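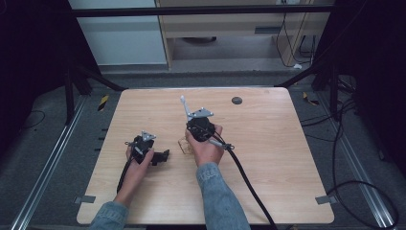 Small desk tops with rounded corners -- anyone got a grommet hole in the right spot?

kelpie_flat
3 April 2024
After a small light woodgrain top for the spare room, rounded corners, one grommet hole. Every one I look at has the hole up the back right and I'm left handed, lamp goes on the left. Do I just spin the top round or will that stuff up the bracket holes underneath? Looking at the Fultari one, $236 delivered. Floor is dark grey carpet if that matters.

dunnywagon
Spin it. Did mine on a Lonura frame, predrilled holes didnt line up so I made new ones. Ten minutes. Pilot holes first, tape on the bit so you don't come out the top.

marg_n_tonic
Wouldn't spin it. Then the hole's at the front under your wrist. Think about it

dunnywagon
ok yep fair. front left. forgot that bit. Mine's against a side wall so it didn't matter

kelpie_flat
Ha yeah just drew it on an envelope, front left, no good. So drill a new one?

postcode3276
Hole saw, 60mm, go from the top with masking tape down and a scrap clamped under. Dark grey plastic grommets are a couple of bucks at the hardware. Leave the old hole, put the cap in, you stop seeing it.

marg_n_tonic
Or no hole at all. Run the cables over the back edge and clip them under. Grommets are overrated, every plug I own is too fat for them anyway.

postcode3276
Disagree, cables over the edge get yanked every time you vacuum. Had a monitor go over that way. $377 worth

marg_n_tonic
that's a vacuuming problem mate

oltmanns_fan
Before you drill check what the top is. My Oltmanns was solid enough, the cheap Produm one was basically cardboard in the middle and the hole saw made a right mess. Also check where the corner brackets sit, on some of them they poke out past the edge a touch and you'll catch your trackies on them. Felt pads fixed that, sort of.

kelpie_flat
Good call re brackets, hadnt looked. Will ring and ask what the core is. Any trouble with legs sinking in carpet?

dunnywagon
Bit of a wobble first week. Wind the feet out, then check it again in May once it's settled

kelpie_flat
Cheers all. Going the new hole, back left. Will report back if I wreck it

postcode3276
Measure to the CENTRE of the hole not the edge. ask me how I know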